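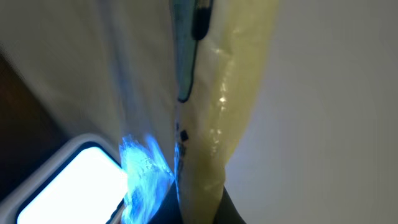
3.2 조사 대상과 측정 방법

여성복 주머니에 관한 기존 논의는 대부분 유무의 문제에 머물러 있다. 주머니가 있는지 없는지를 기준으로 삼으면, 바느질로 막혀 있는 장식 주머니와 손이 끝까지 들어가는 옆주머니가 같은 항목으로 처리되는 경우가 생긴다. 본 절에서는 주머니를 입구 너비, 깊이, 부착 위치로 나누어 기록하고, 착용자가 소지품을 몸에 지닐 수 있는 정도를 비교한다.

자료는 Edbridge 의생활 자료실의 소장품과 판매 목록에서 얻었다. 판매 목록은 Zotudley, Kollholm, Lobo의 것을 사용하였으며, 여기에 실린 하의와 원피스는 약 3,000점이다. 이 가운데 실물이 자료실에 보관되어 있고 수선 흔적이 없는 118점을 측정 대상으로 삼았다. 안감이 교체된 옷은 겉감의 상태가 양호하더라도 제외하였다. 주머니 속감은 안감과 함께 갈아 다는 일이 잦아 원래의 깊이를 확인하기 어렵다.

주머니는 옆솔기 주머니, 앞판 사선 주머니, 덧붙인 주머니, 장식 주머니의 4가지 유형으로 분류하였다. 입구만 있고 속감이 없는 것, 입구가 본봉으로 막힌 것은 모두 장식 주머니로 보았다. 시침실로 임시로 막아 둔 것은 판매 전 형태를 유지하기 위한 처리이므로 해당 기능 주머니로 분류하되 실을 뜯지는 않았다. 이 경우 깊이는 속감을 겉에서 눌러 바닥선을 찾은 뒤 재었다.

측정은 옷을 평평하게 놓은 상태에서 줄자로 하였다. 입구 너비는 양쪽 보강 박음 사이의 직선거리이고, 깊이는 입구의 가장 낮은 지점에서 속감 바닥까지의 수직 거리이다. 사선 주머니는 입구의 높은 쪽을 기준으로 재면 깊이가 과대하게 나온다. 낮은 쪽을 기준으로 삼은 것은 실제로 물건이 빠지지 않고 머무는 공간이 그 아래이기 때문이다. 같은 옷을 두 번 재어 차이가 5mm를 넘으면 다시 측정하였다.

3.3 결과

기능 주머니의 비율은 바지에서 가장 높고 원피스에서 가장 낮았다. 치마는 그 사이에 있으나 업체에 따른 편차가 컸다. Kollholm의 치마는 옆솔기 주머니가 기본 사양에 가까웠고, Zotudley의 치마에서는 허리 여밈이 옆에 있는 경우 반대쪽에만 주머니를 단 예가 많았다. Lobo는 덧붙인 주머니를 자주 사용하였는데, 입구는 넓지만 깊이가 얕아 손을 넣으면 손목 부분이 밖에 남는다.

옷감의 두께도 영향을 주었다. 얇은 직물로 만든 원피스에서는 속감의 윤곽이 겉으로 드러나는 것을 피하려고 깊이를 줄이거나 주머니를 생략한 것으로 보인다. 다만 같은 두께의 직물이라도 치마폭이 넓은 옷에는 깊은 주머니가 달린 예가 있어, 옷감만으로 설명하기는 어렵다. 품이 몸에 붙는 정도를 함께 고려해야 한다.

판매 목록의 표기와 실물이 어긋나는 사례도 확인되었다. 목록에 주머니가 있다고 적힌 옷 가운데 일부는 장식 주머니만 있었고, 표기가 없는 옷에서 옆솔기 주머니가 발견되기도 하였다. 목록만을 자료로 삼은 조사는 이 점에서 해석에 주의가 필요하다.

3.4 몸 밖의 소지 수단

주머니가 없거나 얕은 옷을 입은 사람은 소지품을 손에 들거나 다른 용기에 담는다. 핸드백이 대표적이지만, 천 가방이나 비닐봉지(그림 1)와 같이 옷차림의 일부로 여겨지지 않는 용기도 같은 역할을 한다. 복식사 연구에서 핸드백은 별도의 품목으로 다루어져 왔으나 이러한 용기는 거의 기록되지 않았다. 자료실 소장품에도 해당 품목이 없어 본 연구의 측정에는 포함하지 못하였다.

주머니와 가방의 관계를 단순한 대체 관계로 보기는 어렵다. 깊은 주머니가 있는 외투를 입고도 가방을 드는 경우가 있으며, 격식을 차린 자리에서는 주머니의 용량과 관계없이 작은 손가방이 요구되기도 한다. 착용 상황에 대한 기록은 옷 자체에 남지 않으므로, 이 부분은 4장에서 착용자 일지를 통해 따로 검토한다.

그림 1. 옅은 노란색 반투명 비닐봉지.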